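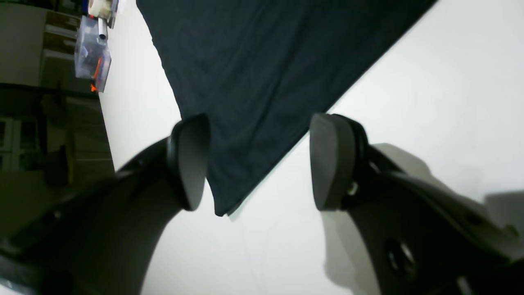 Uma máquina já dobra a roupa cá de casa? Dobra um pano, numa mesa branca, com boa luz e duas pessoas a torcer por ela.

2026-04-10, bancada do fundo

Continuamos com o pano azul-escuro. A tarefa no plano da Plendico chama-se "dobra simples", nome dado por alguém que nunca viu uma pinça tentar apanhar um canto de tecido. A mesa é lisa, o pano tem umas rugas leves, e os dedos fecham com toda a convicção em cima de coisa nenhuma.

Baixei a altura de aproximação 2 mm. Melhorou a pega, piorou o barulho: quando falha o canto, raspa no tampo. A Maricel diz que se habitua. Eu não.

Contas da manhã: 100 tentativas, 13 dobras que eu aceitaria numa gaveta. O Callum Treloar aceitava mais, mas já vi as gavetas dele. Em janeiro a taxa era pior, só que o pano era outro, mais grosso, e por isso não vale a pena pôr os dois números no mesmo gráfico (Callum, isto é contigo).

Falhas mais comuns: apanha duas camadas na segunda dobra; larga cedo; puxa o canto e arrasta o pano inteiro atrás. Esta última fica muito elegante em vídeo.

O pessoal de Okolness perguntou se dava para passar já às toalhas de banho. Respondi que sim, se eles vierem segurar na outra ponta.

O registo 227 tem o melhor ciclo até agora. Demorou mais do que eu levo a dobrar o cesto todo, e eu dobro mal.

Por fazer: repetir com o pano rodado – ele parece só gostar de um dos cantos – e pedir à Maricel as almofadas de reserva para os dedos. Não mexer na altura sem escrever aqui o valor novo.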